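Small Parts, White Board: a February gallery

Hi again! I've been meaning to put this page up for ages. If you know me at all you know I love little parts that fit into other little parts (I once spent a whole evening sorting a drawer of pegs with Liliana Messina, and we both called it a great night). So, a short gallery, with plenty of black cloth and one white board laid on a dark table.

Meeting in the middle
I like how close the fingertips come to each other over the board. All that white and silver looks so crisp on black.

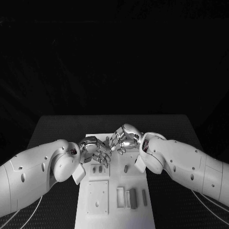 Getting down to the parts
Gray bits on the board here, and I could look at this sort of thing all day. My own first kit was a Nyberg with 132 pieces, and I lost two of them under the radiator before lunch.

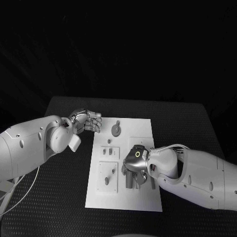
I never did find them, and Helge Grønli had to lend me spares from his own box. Since then I tip everything out onto a tray first, which I'd recommend to anyone starting out!

Disc and pegs
Probably my favorite, for the round gray piece near the top of the board with the little peg standing just above it. Look for the small white plate too.
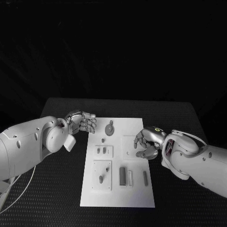

Coming next
Irina Pană has promised me a look at her box of 80 odd gears, so expect more gray things soon.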